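Rules for robots in backyards that don't exist

29 November 2020

I have now read the draft good-practice guide for yard robots twice, and I still can't tell what I'm allowed to claim. Skurex put it together, Plinley signed on in February, and it has 64 clauses. Most are sensible. Log every run. Keep the failed ones. Name the version of the simulator, in our case Tan, on the first page of every report.

Then comes the part on evidence, where it all goes soft. The guide wants 1015 simulated runs before anyone brings a gripper near a real lawn. Why that number? There is no footnote. I have done 2923 on the Skaduvov yard and I don't feel three times as safe as the guide says I should.

What bothers me is what a run is allowed to leave out. The guide never mentions weather, pets, or hoses left in the grass. It asks for "representative surroundings" and lets the person running the test decide what that means — and that person usually wants to pass.
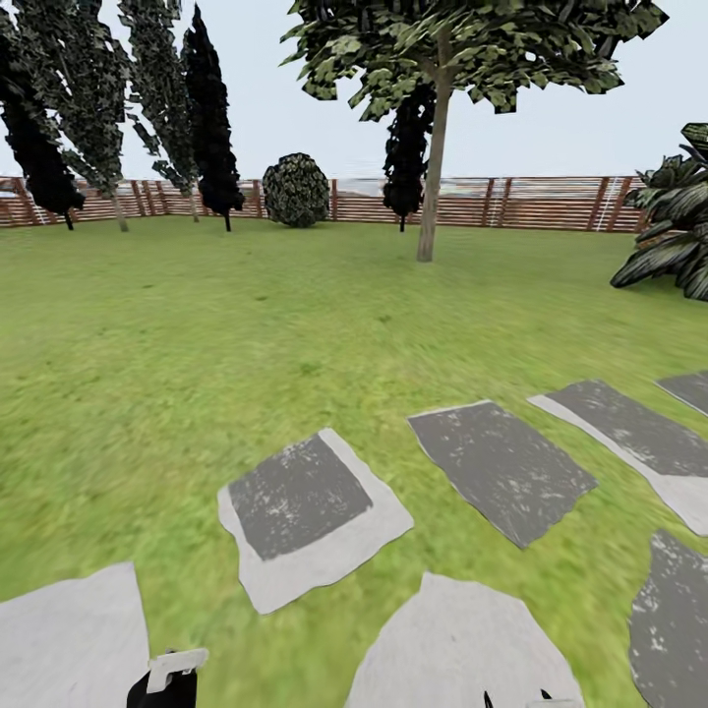

Simulated yard, gripper at the bottom edge, wooden fence across the back. 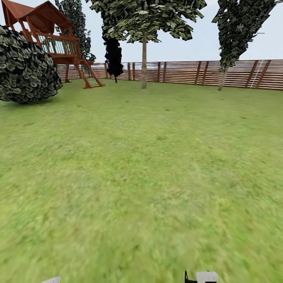 Does passing the simulated runs mean a robot is safe to use outdoors?

It means the robot met the guide's limits in the yards it was tested in. Anything those yards lacked is still untested, and the report should list it.

That second sentence is my own rule. I sent it in as a comment and got a polite note saying it would be "considered for a later edition." Fine. I'll keep adding the list to my reports anyway, even though it makes them longer and makes me look less sure than the next person.

Two other complaints while I'm at it. Clause 2 uses "should" where it clearly wants "must," and the form for reporting a stopped run has no box for who stopped it. I've been writing that in the margin.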